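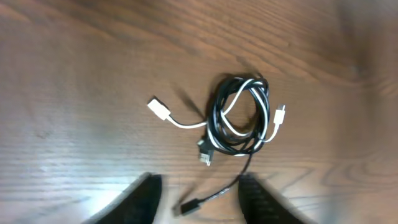 Cable Bundles, Drawer 12 – Gallery

Charging cables from the Kukari bench, sorted in August at the Brisberg workroom. The aim was to reduce the drawer to one cable per device and to store the rest as labeled pairs. Bundles are laid on the wooden table for checking before they go back. Item numbers follow the Skullodport parts list, which skips a few entries in the low range.

Item 1340 – one white and one black charging cable, coiled together. Both have a USB-A plug at one end. The small connectors at the other ends are entered as "type to be confirmed" until each has been tried in a socket. The two cables cross at several points in the upper loops, so they have to be unwound together before either can be measured.

Coiling method

Loops are made by hand, with no core and no tie. A diameter of around 10 cm suits thin charging cable. Smaller loops put a tight bend next to the plug, where the jacket usually splits first. Plugs are left outside the coil so that the type can be read without opening it. Mixed-color pairs are easier to separate later than two cables of the same color.

Length is measured from plug shoulder to plug shoulder, with the cable flat and not under tension. Cables with a cracked jacket or a loose plug shell go to the Annamalai recycling box and are struck from the list. Spares that pass are filed by connector, then by length. 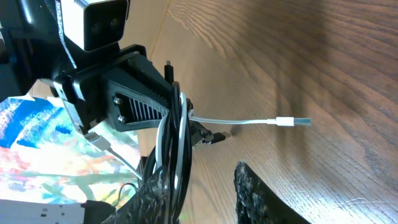

Black and white cables in a coil, with the white USB-A plug out on the wood at the right.

Notes on the list

Item 1687 was listed twice and now refers only to the extension lead. Labels are paper flags folded over the cable near the USB-A end – adhesive tape leaves residue on soft jackets and is no longer used. Coils are stored flat, one layer deep, with the plugs toward the front of the drawer.

Next page: power adapters and wall plugs.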